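**Guest shuttle for a wedding: does one 4 a.m. run make sense, or do we send everyone home at midnight?**

We're getting married in July at a barn place outside Livora. It holds 137 people, and we have invited exactly that many, on the theory that somebody always gets the flu. The hotel block is in Klinhom, 25 minutes away on a road with no shoulder and a lot of deer.

The shuttle company, Drundadik, quoted us $556 for a midnight return, and then $80 for every half hour the driver sits there after that. My fiancé's cousins close down every party they attend. My aunts want to be in bed by ten with their shoes off. One bus can't please both groups, and I've been moving times around a spreadsheet for a week now.

Has anyone done a split schedule? Did people get on the early bus, or did they all stand around saying goodbye until it left without them?

— posted by marrying_in_a_barn

---

**Pongsak Pongsiri**

We did the split and I'd do it again, with a few changes.

Ask for a loop instead of a wait. Most companies would much sooner have the driver running back and forth than parked behind your caterer's van, and ours dropped the waiting fee entirely once we asked for three return trips. We had 9:45, 11:15 and 12:45. The first one was full of aunts. The second was full of parents who had told the sitter eleven. The last one I can't describe in detail, but the driver got a very good tip.
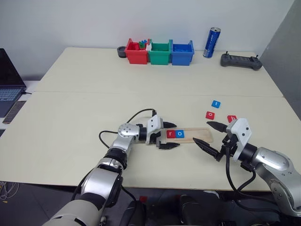

Print the times on something people will be holding at the end of the night. We put ours on the website, which our guests had last opened to find out what "garden formal" meant. By ten o'clock the DJ was answering bus questions. A card at the bar works, and so does a sign by the restrooms, where everybody ends up sooner or later.

Also get the overtime rule in writing before you pay the deposit. "Half hour" can mean any part of a half hour, so a bus that leaves at 12:04 costs you the same as one that leaves at 12:30. I learned this from the final invoice.

As for 4 a.m., check when your venue has to be empty. Ours shut off the lights at one, and that settled the matter.

---

**Hywel James**

Agree with the loop. One thing to add: give the list of stops to a person who isn't in the wedding party and who doesn't drink much. My brother-in-law had ours, and he met neither requirement. We left a groomsman in a field.

If the company won't loop, call Hirno. They have smaller vans and will do two of them, and you can send the second one home early if it's sitting empty. No idea what they charge now.

---

**tulle_and_void**

just get everyone a cab

---

**Hywel James**

There are two cabs in Klinhom and one of them is the groomsman.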